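About Hosener

Hosener sells trays, tubs and bins for sorting things on a table. We have been doing it since the days when the whole range fitted on one shelf in a rented shop, and we are still fairly suspicious of the storage business, including our own corner of it.

Most people who write to us already own too many containers. They bought a matching set, filled it over a long weekend, and by June the set was full of odds and ends and the bench was covered again. We have done the same at home. So before you order, please empty the drawer first and see what is left. Quite often you will need one tray, or none, and we would sooner lose the sale than take the thing back in the post.

How we started

Halvard Blomqvist opened the shop after years of buying for a hardware wholesaler, where he got to read a great many claims on a great many boxes. He did not believe most of them. "Stackable" meant it stacked until you put something in it. "Heavy duty" meant the colour was darker. His first catalogue had 46 items in it and a short grumble printed under each one. Customers asked us to keep the grumbles, and we have, though they are politer now.

What we sell

The catalogue stands at almost 400 lines. The Zallik bins are shallow and open, which suits people who want to see what they have. The Boström trays are stainless steel and easy to wipe down, and they do show fingerprints. The Narkier range is deeper, with lids, and we recommend it mostly for the garage. Deep bins hide things, in our experience, and a label only helps if somebody reads it.

We don't sell "systems". We looked at a few and could not work out what was in them besides trays and a booklet.

How we try things out

Every tray spends time on a plain white table with ordinary clutter before it goes in the catalogue: bits of wire, cloths, paper, whatever is lying about. A layout we come back to is a yellow plastic tray at each side and a steel one in the centre with a sheet of paper laid flat in it. Sort from the sides, and keep the middle clear for the thing you are working on. It is hardly a new idea and we make no claim to it.
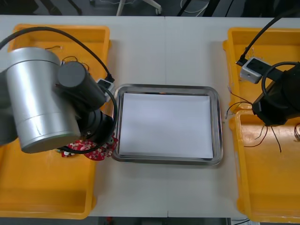

Does a steel tray need a paper liner?

Only if you are putting small or greasy things in it. Plain paper is fine, trimmed a little smaller than the floor of the tray, and you can throw it out when it gets grubby. We used to stock fitted liners and dropped them, as they cost more and did the same job.

Orders and returns

Last year we sent out 3,762 parcels from the one address. Unused trays can come back within a month. Tell us what was wrong with them if you have the time — the complaints get read at the morning tea table, and a fair few have ended up as the grumble under the product.

The shop counter is open from 9 am to 4 pm. Ring the bell if there's no one out front.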